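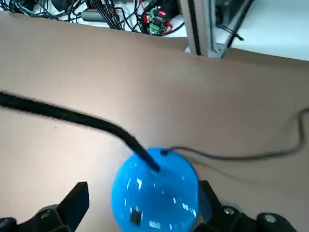 How to Reset Your Desk at the End of the Day

I love a desk reset! Mine takes the length of one good song, and I look forward to it more than I should admit. I started doing this in July, after Lilla Illés and I had to share one big table and kept burying each other's notes. We still share it, and we still get along.

What you need: a soft dry cloth, one tray or shallow box, and the will to shut your laptop.

Start with paper. Pull everything into one pile, keep what you need tomorrow and recycle the rest (be brave with sticky notes). Cups go to the kitchen right now, before you touch anything else.

Next, save your work and close the lid all the way. I like the laptop flat on the table with the mouse pad right beside it, so both are ready for the morning.

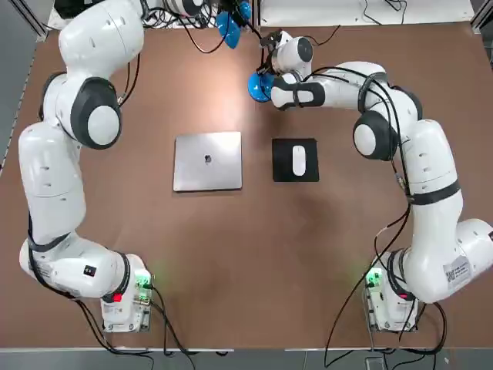

STEP 3: LAPTOP AND MOUSE

Set the mouse in the middle of its pad, pointing straight ahead. It's such a tiny thing, but it makes the whole table look cared for! Wipe the lid with the dry cloth, then lift the pad and sweep out the crumbs. There are always crumbs.

Leave a hand's width between the pad and the laptop if you have the room. Lilla likes them closer together, and that works too.

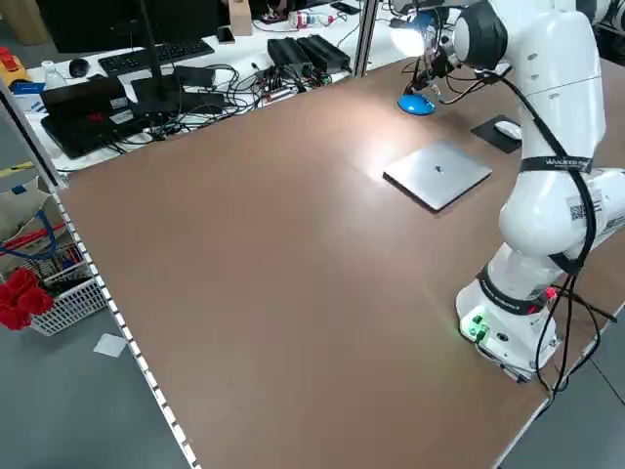
Once the big things are settled, go after the small stuff: pens, clips, chargers, that one key. All of it goes in the tray. Don't sort it tonight, just get it off the table, and wipe the open space from the back edge toward you in long, overlapping strokes. Then push in your chair and go home!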